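Budgeting for a small robot arm cell

A robot cell budget is the list of everything you have to pay for before an arm can do useful work on a table. I've been adding to this page for a while, and Dong-hyun Min cleaned up the section on mounting, so blame me for the rest. Most people start with the price of the arm and stop there (I did too, the first time!), and then the small stuff eats them alive.
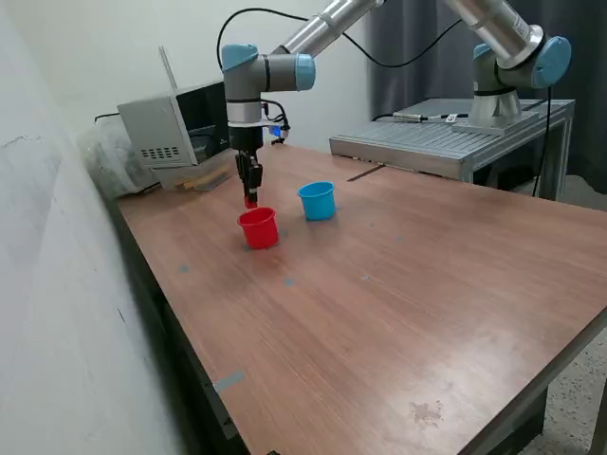
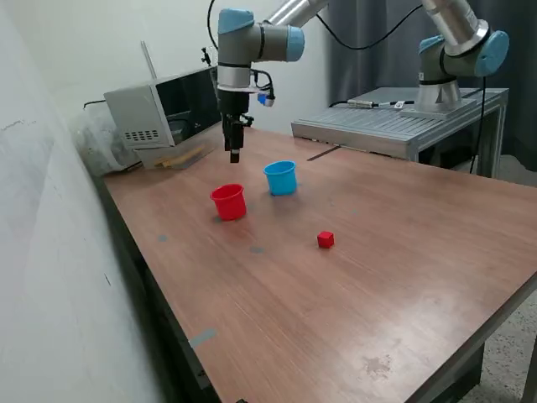 An arm with a gripper, two plastic cups and a small red object to move.

Mounting. Put the arm on its own stand if you can. Aluminum extrusion is my favorite because you can bolt things anywhere along the slots and change your mind later. Our quote from Skalano for a stand and a mounting plate was $700, and Bataineh wanted $565 for the same size with no plate. We'd have had to get one cut, so I went with Skalano and I'd do it again. The work table can be any old table that doesn't wobble.

Gripper. Set aside $2,000 for a parallel gripper and don't forget the adapter between it and the wrist — some sellers include it, some don't, and you only find out by asking. Vanuron lists theirs as a separate line, Gretaneo folds it into the price. Check the finger opening against the widest thing you plan to pick up, and then check it again with the fingertips you'll really use, as padding takes away some of the travel.

Cables and sensors. I put down $600 here and people always tell me that's too much. It isn't! Anything running to the wrist needs slack for the whole range of motion, and it will wear out, so buy two of each cable on day one. Tie points, connectors and a power strip go on this line as well.

Test objects. Practically free. Plastic cups and little blocks from the kitchen store are fine, and you can replace them without filling in a form.

Things I still haven't sorted out are training time and spare fingertips. Wajid Cheema keeps training in a separate budget from equipment, and I lump them together, mostly out of laziness. If you order through a school or a company, ask when their buying year closes. Ours closes in September, and quotes that show up after that have to be redone from scratch.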